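The Hutach Cycle

The Hutach Cycle is a series of linked fantasy stories set in and around the river town of Lekstead. It consists of 16 stories in two volumes, The Salt Stair and A Lantern for Brundik, along with a short novel, Tamayo, which takes place a generation later. All three books can be read separately, although the novel gives away the ending of the first volume.

Setting

Lekstead stands at the mouth of the Hutach, a river that runs backward for 11 days each winter. During this period the dead may send letters upstream, and most of the plots begin with the arrival of one. Brundik, the island across the bay, is governed by a guild of ferry pilots and has its own laws on debt and marriage.

Contents

The Salt Stair contains nine stories and A Lantern for Brundik contains seven. The longest, "The Pilot's Wife," is divided into 13 short chapters. The shortest is a single letter of 38 lines, written by a drowned bell founder to his apprentice – it is never answered in the books.
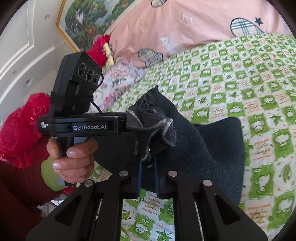 Tamayo follows a mapmaker of the same name who is hired to chart the Hutach during the reversal. It drops the letter format of the earlier books and is told in the first person.

Themes and style

Inheritance and unpaid debt recur throughout the series. The prose is spare, with little description of magic, and several stories retell the same event from opposite banks of the river. Readers are divided on the novel, which some find slow next to the stories.

Reading order

The books are usually read in order of publication. "The Toll House" and "Low Water" share a narrator and are best read together.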